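Suvside puts a price on robot surface wiping, leaves the hard questions open

By Jade Thibodeau

Suvside has started taking orders for Fultenex, a subscription that sends a one-armed cleaning robot into small offices and rental units to wipe down tables, shelves and counters. The company wants $2,430 for setup and $165 a month after that. For the money, customers get the arm, a set of cloths and software updates. They don't get a promise about stains.

The pictures below come from the arm's own wrist camera.
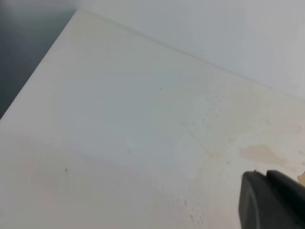
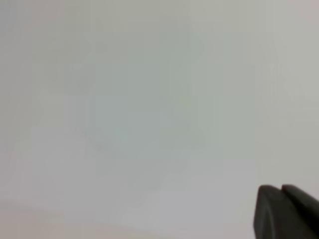
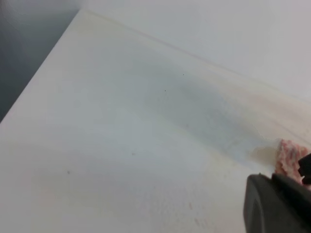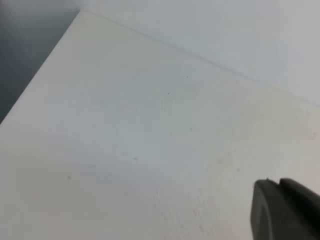 Stains are the part to ask about

White tops are a fair place to test a cleaning service, as they hide very little. One of the views has a fuzzy pink-and-white piece, which looks like a cloth or sponge, right up against a tan stain. Another has a whitish smudged patch that could be wipe marks, with faint beige staining to the right of it and a few dark specks scattered around. None of that says how good the robot is over a full shift. It does show the kind of mess a buyer should bring up before signing, because Suvside's sales sheet talks only about "routine surface care" and never says what counts as clean.

I asked the company for a definition. The reply said Fultenex is meant for daily upkeep and that results "will vary with finish and soil type." A person with a spray bottle could say the same, and the person would probably go back over a missed spot without being told. Whether the arm does that is not spelled out. Suvside says the software plans a second pass "where needed" but would not say how it decides.

The camera is another sore point. The second of the four pictures is mostly a pale blur with the gripper in the corner, and I would like to know what the software makes of a view like that. Suvside says the arm does not rely on a single image. It did not offer any numbers.

What's in the contract

The minimum term is 6 months. Setup is not refundable once the arm has been bolted down, and moving it to another room counts as a new setup unless the customer pays for the higher service plan. Replacement cloths are included for the first two months and billed after that, at a price the order form does not list.

Repairs will be handled by Cloutier, a service contractor based in Flostberg. Suvside says most faults can be fixed remotely – customers outside the Flostberg area may want that in writing, along with what happens to the monthly fee while an arm is out of action.

Orders placed now are due to ship in September. Suvside says a trial period is "under discussion." I would wait for it.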